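Restness live album -- which pressing has the full "Staltlow" take?

Forum index > Artists > Oriana Cáceres > Recordings

lidside_tapes
Trying to settle a discography question. The Oriana Cáceres live record, Restness, exists in at least two versions. My CD has "Staltlow" at 3:02, which my player shows as 182 seconds. The download I bought from the label store has it at 6:02, or 362 seconds. Same sleeve, same credits, same catalog number (RIV 2784). The short one fades during the second chorus. The long one goes through the spoken part and the piano ending.

Does anyone know if the short version was a deliberate edit or a mastering error? The booklet says "recorded complete at Lidside" and lists Telma Palma on piano for that song. There is no piano anywhere on the short version.

mono_fold
Deliberate. Rivadeneira was pushing "Staltlow" to radio that June and wanted a three-minute cut. The edit went to the plant by mistake in place of the album master, so I suppose you could call it both.

lidside_tapes
Do you have a source for the radio part? I have seen it repeated on three fan sites and they all quote each other.

mono_fold
Delia Ocampo's radio interview from the acting years, when she and Cáceres were both on the hotel series. She mentions hearing the single edit in the makeup trailer. I don't have a recording of it.

quarterinch
That interview says she heard a short version. It does not say the label made it for radio. Cáceres sang a short version on television herself that spring, and Ocampo could have meant that one.

I compared both files last night. The fade on the CD is linear and starts at 2:51, so it runs 11 seconds. Every other fade on the album is curved. Whoever did this one was using different equipment or different settings from the album engineer.

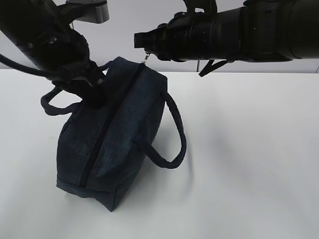 The engineer was Celeste Garrido, and her other work from that period is consistent. She never used a linear fade on the two studio albums either. I keep my Cáceres discs together in a fabric bag, dark navy with a zipper down the middle of the top and rope-like handles, so pulling all of them for a comparison took a minute. Levels on the CD "Staltlow" are also slightly hotter than the tracks on both sides of it. That points to a file prepared separately and dropped in. It does not tell us who asked for it.

mono_fold
A separately prepared, louder, three-minute file is a radio edit. I don't know what else you would call it.

quarterinch
A TV backing reference. A promo sampler master. A video edit. All of those existed in that period and all of them ran short.

duyen_p
Duyên Phùng here. I ran the fan newsletter until it folded. We printed a correction from the label on this. The wording was that the first run "contained an alternate version of one song." No reason given, and no exchange offered. I wrote back asking which song and did not get an answer. The second run has the same catalog number, but the matrix code on the inner ring ends in B.

lidside_tapes
Thank you, that is the most useful thing I have read on this. Mine ends in A. Can anyone confirm a B copy with the long version?

quarterinch
My A copy has the short one. I don't own a B.
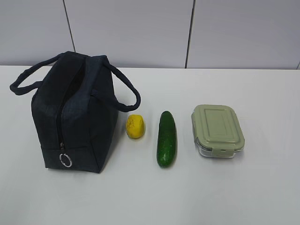
If somebody posts a B copy, please include the track time from the disc itself and not from the back cover. The back cover prints 6:02 on both runs as far as I can tell, so it is no help. A rip log would be better still. The offset of the first track would tell us whether the whole disc was remastered or only the one song replaced.

pale_stereo
B copy here, bought used. "Staltlow" is 6:02 on the disc. Piano is present -- spoken part too. I can do a rip log on Monday, my drive is at work.

mono_fold
So the label fixed it, which supports a mistake at the plant.

quarterinch
It supports a mistake somewhere. I agree the short version was not meant for the album. I still don't see evidence for radio.

duyen_p
I may have a scan of the correction notice in with the newsletter masters. Will look. Please don't edit the wiki until the log is up.

lidside_tapes
Agreed. I have changed the wiki entry to "two versions, cause unconfirmed" and will leave it there for now.

duyen_p
That was an edit, but fine.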